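The Top Drawer

Reading time: 3 minutes
Print | E-mail

My aunt left my brother the house in Pandwood, and she left me whatever was in the cabinet. The lawyer read this out twice, the second time more slowly, in case I had been picturing a larger cabinet.

It had two drawers with black handles and stood on her gray table, where it had always stood, and as children we were forbidden to touch it. We were also forbidden to touch the stove, the neighbor's goat and the good towels, but those had reasons attached. The cabinet had only my aunt, saying "That's private" in the voice she used for the phone company.

My brother drove us up on a Monday. He had been gracious about the will, in the way a man can be gracious with a house.

"It could be bonds," he said. "It could be letters. She went with somebody from Beltel for years."

"She sued somebody from Beltel."

"It can be both."
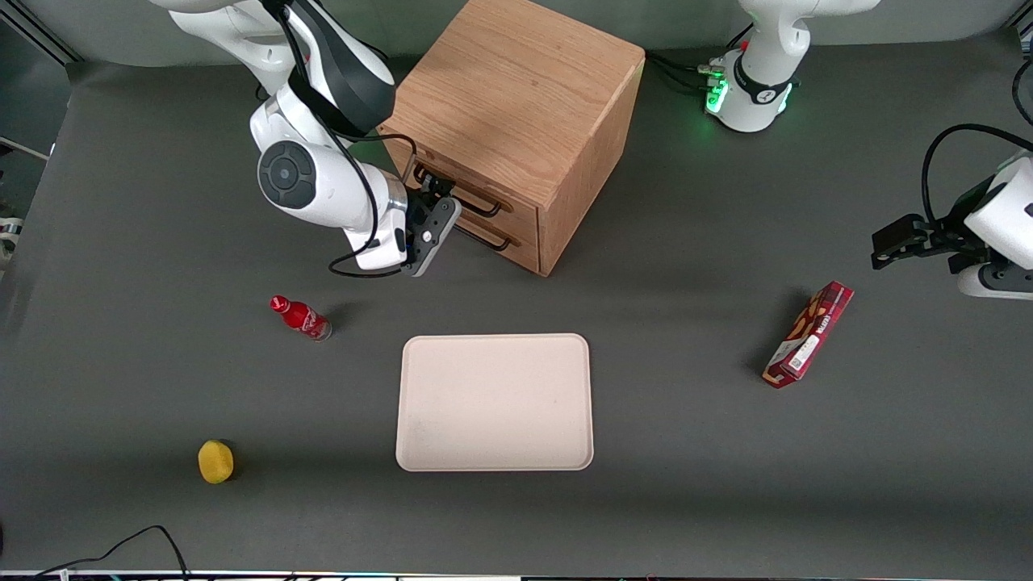

"Which drawer did she tell you to open first?"

"The top one. She said the bottom one would only make sense afterward."

He nodded as though this was how people stored things. Then he went to measure the windows, and I was left with my inheritance and its neighbors on the table. I moved the red bottle. I moved the tray. I picked up the round yellow thing, which had lived in that house for as long as I had been visiting it and had never been explained, and I put it back down.

I should say that I had already spent some of the money. It wasn't much, a deposit on a used Vusten with heated seats, but I had signed for it on the strength of the word "whatever," and I'd thought of the seats all the way up the highway.

Between me and the cabinet there was also the chocolate. My aunt believed in keeping one box in the house for company and in never having company. The box was long and thin and red, with a checked pattern like a hunting jacket, and I had known its ancestors. You were shown the box. You admired the box. At 16 I opened one, and she didn't speak to me until I was 17, though to be fair my birthday was that Thursday.
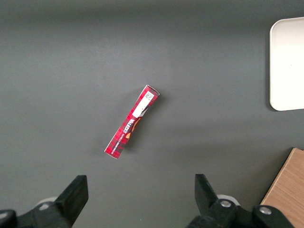

R. Vusten-Hale

I didn't open this one either. I turned it around a few times and set it down where it had been, a little crooked, as a protest.

"Anything?" my brother called from the stairs.

"I'm preparing."

"These windows are all different sizes," he said. "Every one. Who built this place?"

A man in 1872 with no ruler, according to my aunt, who used to tell it as a compliment. I heard the tape measure snap back and my brother say a word she would have sent him outside for, and I'll admit it cheered me up.

So I took hold of the handle. I expected the drawer to stick. Everything in that house stuck, including the front door, the subject of my mother, and most of the lids. It slid out as if it had been waiting for somebody to ask politely.

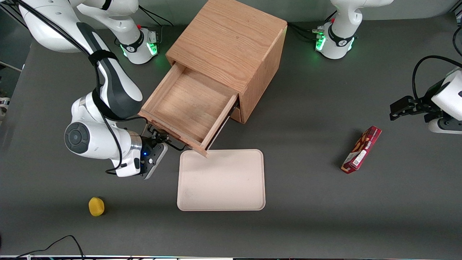
I put my hand in and felt all the way to the back, the way you check a coat you know you've already checked. I got the flat wooden bottom, four sides, and a splinter.

"Well?" He was behind me now, with the tape measure. He looked into the drawer for a respectful length of time.

"It's private," I said.

He laughed first. Then he went and sat in her chair, which neither of us had ever done, and asked if I wanted the house. I asked what was wrong with it. He read me the list off the back of an envelope, and it took him both sides.

We argued until it got dark, him giving me the house and me giving it back. When we got hungry I reached over for the red box, and we both looked at the door before I opened it.

The bottom drawer I took home shut. It's in my apartment now, under its empty brother, and when people come over I tell them not to touch it.

More short fiction
The Goat Next Door
Mrs. Pakzad's Umbrella
Three Keys, No Locks
A Quiet Table Near the Kitchen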